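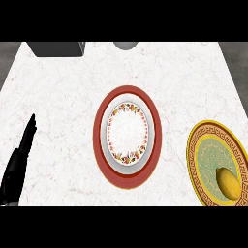 Repair Should Be Part of the Price
By Helju Rätsep

Households in Gurbridge replace kitchen surfaces far more often than they need to. A chipped edge or a dull patch can usually be put right in an afternoon, yet most sellers offer no repair service and many decline to name a firm that does. The customer is left to choose between living with the damage and paying for a new top.

The Gurbridge Housing Forum believes that sellers should state the cost of common repairs at the time of sale. Forough Golestani, who reviewed 30 sales contracts for the Forum, found that only 2 mentioned repair at all. 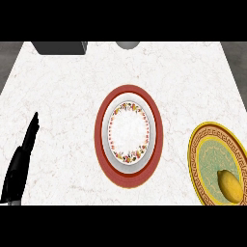

A white marble countertop with faint veining.

Some sellers object that such prices change from year to year. So do the prices of new tops, and these are quoted every day. A printed figure, valid for 3 years, would place no great burden on the trade. It would also give local repairers steady work. We ask the town council to take up the matter when it reviews its trading rules in January.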